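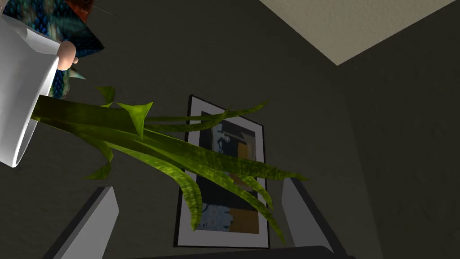 Valentina Quezada talks with her hands, and when she gets to the part about door handles she has to put her coffee down first. She is one of the people behind Nodon, a planner for mobile robots with one arm, and for most of last year she has been trying to get it to move through ordinary homes without stopping every few seconds to think.

"The stopping was what got me into this," she says. "You'd watch a robot cross a hallway and it would freeze, plan, move, freeze, plan, move. Everything it did was correct, and you still wanted to scream."

Nodon plans while it drives. That sounds like a small thing, and she laughs when I say so, because it took her group of seven people two rewrites to get there. The first version kept one plan for the wheels and another for the arm, and the two only spoke to each other when something was about to go wrong. The current one treats the base and the arm as a single body, and it keeps a short stretch of motion in hand that it is always willing to throw away.

"It's like walking through your own kitchen with a full bowl of soup," she says. "You don't plan your feet and then plan your elbows! You just sort of know where all of you is going to be in the next second or two."

Nearly all of the testing happens in simulation, in a set of rendered houses the group calls Rengifo. There are 76 of them, and Quezada seems to know each one the way other people know their cousins' apartments. She has favorites. She has one she refuses to open before lunch.
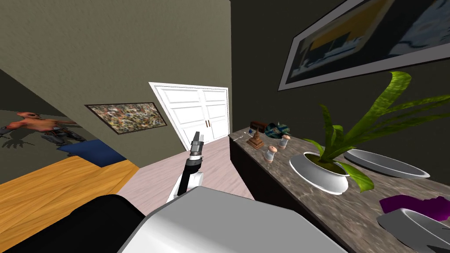
Narrow gaps are where the planner earns its keep, and where she gets most excited. A gap asks for everything at once: the base has to line up, the arm has to stay clear, and the cameras are often pointed at the one thing that doesn't matter. One of the Rengifo houses has a good example, with a partition wall on the left and a long marble-topped sideboard on the right, and the robot needs to get itself between them on the way to a pair of white double doors. A mapping system would like to see that sideboard as a nice clean box. But there's a potted plant on it, and one of the leaves droops over the front of the pot toward the edge of the counter. Is the leaf an obstacle? "I love this question," Quezada says. "If you say yes, you give up space you may really need. If you say no, you're the robot that knocks over plants."

Nodon's answer is to give things a cost for being touched, on top of the usual yes or no. Brushing a leaf is cheap. Brushing a small figurine is expensive, and the wall is simply off limits. The costs come from Grutent, the perception half of the project, which labels what the cameras see and also says how sure it is. When Grutent is unsure, the cost goes up and the robot gives the thing more room, or turns a camera to get a better look if it can do that without slowing down.

She is frank about where this breaks. Leaves have been a headache from the start, as they are thin, they overlap, and from below they can cover half of whatever is behind them. Early on, Grutent liked to merge a plant with the picture on the wall past it and report one large flat object floating in the room. The planner, being obedient, took the long way around it.

"We had a robot that was scared of art," she says, and she is still delighted by it. The fix was dull, as she tells it. They stopped asking for one answer per view and let the estimates pile up over several views as the arm moved, so that the plant and the picture slide apart by themselves. That change went in during January and it is the one she would keep if she had to give up all the rest.

Then come the doors. The wrist camera is wonderful close up and nearly useless for finding out where you are. With the gripper open and a stretch of plain wall beyond the fingers, there isn't much to hold on to. A door casing helps a lot. It gives the system a long straight line that it can match against the map, and a paneled door gives it even more.

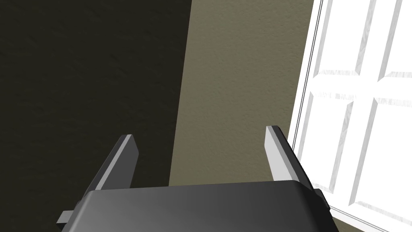
Plain walls are the part that worries Jovon, who thinks the group leans too hard on trim and molding and will pay for it in the first house that has neither. Quezada has heard this many times and doesn't argue with much of it.

"He's right that we got spoiled," she says. "Put us in a room with flat doors and smooth painted corners and the position estimate starts to wander. It wanders slowly, but it wanders." Her plan is to lean on the wheels more in those moments and to let the estimate carry its doubt forward, so the planner leaves wider margins until the next good line comes along. It's running in a branch now. She offered to show me the branch, and then showed me the bug list, which she seemed to enjoy more.

The group keeps a log of every run that ends badly, and there were 2674 entries the last time she looked. She reads them the way some people read mystery novels. Six are marked with a star, and those are the ones where nobody on the team has worked out what happened. In one, the robot reaches a doorway, turns all the way around, and goes through backward with the arm folded.

"And it's a good plan!" she says. "It's shorter than what I would have done. I just can't find the line of code that wanted it."

She has been stepping through that run in the evenings, a few frames at a time, with the costs drawn over the floor in color. When I left she had it open again and was asking someone across the room to come and look at the left wheel.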